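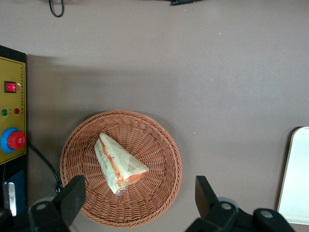 3.2 What people ate at their desks

I'll admit I went into the Zondham survey expecting soup. We asked 185 office workers to keep a lunch diary through July, and 80 of them stuck with it to the end, so I've only used theirs here. Of those, 40 ate a packaged sandwich at least twice a week — more than I'd have guessed, given how cheap the Bevach canteen is!

Figure 1. A wrapped triangular sandwich in a round wicker basket.

Price didn't seem to matter much. Walking time did, and the folks in the Dobre building (the one with the slow elevators) hardly ever went out. I come back to them in Section 4, along with the diaries I had to drop for missing dates.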